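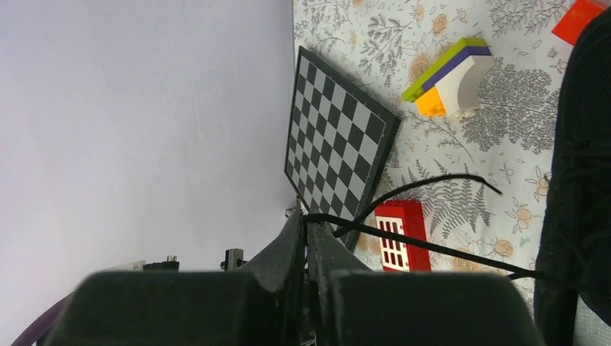
Vistura Self Storage: Frequently Asked Questions

What unit sizes are available?
Units come in four floor plans, from a locker up to a double-door ground-floor unit. Current sizes and rates are posted at the front desk and in your online account.

How long is the minimum rental?
One month. After that the agreement renews monthly until you give notice.

How much notice do I need to give before moving out?
Ten calendar days, in writing. Email counts as written notice. Rent for a partial final month is not prorated.

When can I get into my unit?
Gate access runs from 5 a.m. to 11 p.m. The office at the Vusurden site closes at 5 p.m. Extended access can be added to business accounts.

Which units are climate controlled?
All units in Building C, numbers 1 through 33. Temperature is held between 55 and 80 degrees Fahrenheit. Humidity is monitored but not guaranteed.

What may not be stored?
Fuel, propane, paint thinner, ammunition, perishable food, live plants, animals, and tires in quantities over one vehicle set. Drain gas from mowers and generators before storing them.

Is insurance required?
Yes. Send proof of a renter's or homeowner's policy that covers off-site property, or enroll in the Jakano plan when you sign.

What happens if a payment is late?
A late fee posts on day six. Gate codes are suspended on day 23 and restored once the balance is paid.

Who handles billing disputes?
Write to Ragnheiður Bjarnason, Accounts, at the office address. Include your unit number and a copy of the invoice.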